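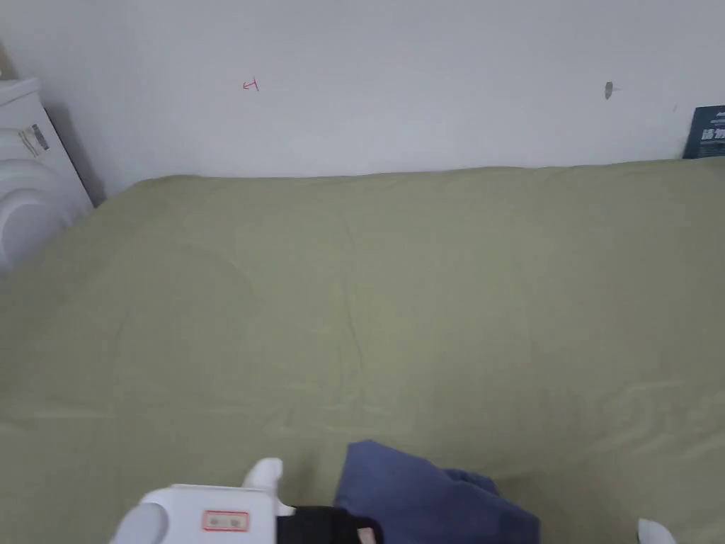

The wall in question, and the bed.

October, by the author of this blog, at the kitchen table

We use cookies to remember whether you have seen this notice about cookies. Carry on reading and we'll take that as a yes.

I have been trying to go to sleep at a sensible hour. I say trying in the way people say they are trying to learn Italian. There is an app involved, and a certain amount of telling other people, and very little Italian.

The plan began in the spring, when I noticed that I was going to bed at the same time as the foxes on our street were finishing their shift. I wasn't doing anything with those hours. If I had been writing a novel or restoring a clock I could have defended them. Mostly I was reading reviews of saucepans I already own, or watching a man in a field explain drainage. Then it would be 2 in the morning and I would be cross with the man, as if he had kept me there.

So I bought the pillow. Everyone who sleeps badly buys the pillow. Mine is a Petodwood, which sounds like a furniture polish, and it came rolled up in a tube like a diploma. The leaflet said to let it breathe for a day before use. It also said I would go through a period of adjustment, and I have come to admire that phrase, as it covers any outcome at all. I adjusted for a fortnight. My neck adjusted in the other direction. The pillow cost £65 and is now very comfortable behind my back when I read saucepan reviews.

After the pillow came the tea. I won't say much about the tea. It tastes of a shed, and the trouble with drinking a large mug of anything at bedtime is plain to everyone except people who sell bedtime tea.

Then there was the app. Song, it's called - just Song, and try searching for that if you want to cancel it. You choose a voice and a landscape, and the voice tells you that you are walking through the landscape. I chose the low voice and the estuary. On the first night I was asleep before we reached the water, and I was so pleased about it the next day that I told three people at work and one at the dentist's. On the second night I lay there waiting to be asleep before we reached the water. We reached the water. We went along it for some time. There were wading birds. The voice invited me to notice the soles of my feet, and I noticed them, and then I couldn't stop noticing them, and I got up and had toast.

I should say that I come from a family of poor sleepers, and as a child I thought it was normal to meet people on the landing. You would go down for a glass of water and there would be a parent in a dressing gown doing the crossword with the radio turned down to a mutter. We didn't talk much. It was like being in a very small club with no activities. I remember those meetings with more affection than most of our holidays, and I do wonder whether some part of me stays up in case somebody needs a crossword clue.

The advice, when you go looking, is all the same piece of advice with different photographs of lavender. Keep the room cool. Keep the room dark. Don't look at your phone. Use the bed only for sleeping. Get up at the same time every day, including the days on which there is no earthly reason to. If you haven't dropped off in a while, get out of bed and do something dull in another room. I have a problem with this last one. I have no other room that is dull enough. The kitchen has the cheese in it. 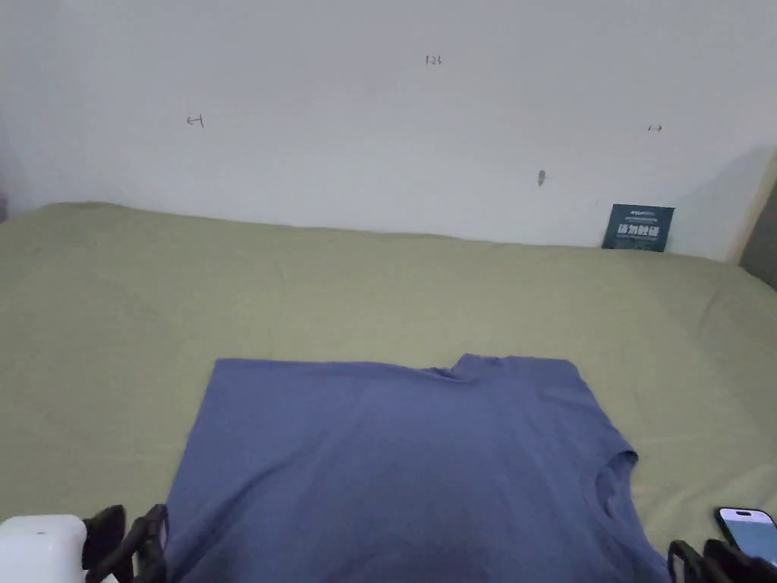
Page last changed: October, 10 at night, when I should have been in bed

What I do have is a lot of experience of looking at a wall. I know ours quite well now. It's a white wall and it has "123" written on it, very small, and something like an arrow off to the left of that, and a smudge further over that I've thought about more than I have thought about my pension. Counting sheep has never worked on me, I get interested in the sheep, but I've found you can say one, two, three in your head over and over and it does take the edge off. Most nights I lose my place.

I tried a sleep diary too. You write down when you went to bed, when you think you dropped off, how many times you woke and how you felt in the morning, from "refreshed" to "not refreshed". I kept it up for 10 nights. What it showed was that I slept worst on the nights I was most looking forward to filling in the diary. There is also something dispiriting about writing "not refreshed" in your own handwriting day after day. By the end I was only putting the "n".

The mattress people got hold of me around then. I had looked at one mattress, once, for a minute, and it followed me about the internet like a dog that's seen you eat a sausage. It was a Lornov, and it had zones. I don't know what I'd do with zones. I did go into a shop to lie on one, under a strip light, in my coat, with my shoes hanging over the end on a bit of plastic, while a young man stood at a tactful distance and looked at the ceiling as well. I nearly went off. If they'd let me stay until closing I think I'd have had the best night of the year.

I didn't buy it. I went to Trusgate on the way home and bought thick curtains in the sale, and those have helped, a bit, although they're too long and I keep meaning to take them up. Hemming is the sort of thing I could do between midnight and two, come to think of it. It's dull enough. I'd just have to do it somewhere away from the cheese.

Where I have got to is this. I put the phone in the hall. I read a book made of paper, ideally one I've read before and didn't think much of. I get up at the same time each day and am unpleasant until ten past. Some nights it works and some nights I'm up with the foxes again, and the difference between the two seems to have nothing to do with me. I've given up the tea. I still have the app, as I can't find the page where you cancel it, and now and then I go back to the estuary to see how the birds are doing.

If you've got a method, leave it in the comments. I'll be reading them at a time I'd prefer not to discuss.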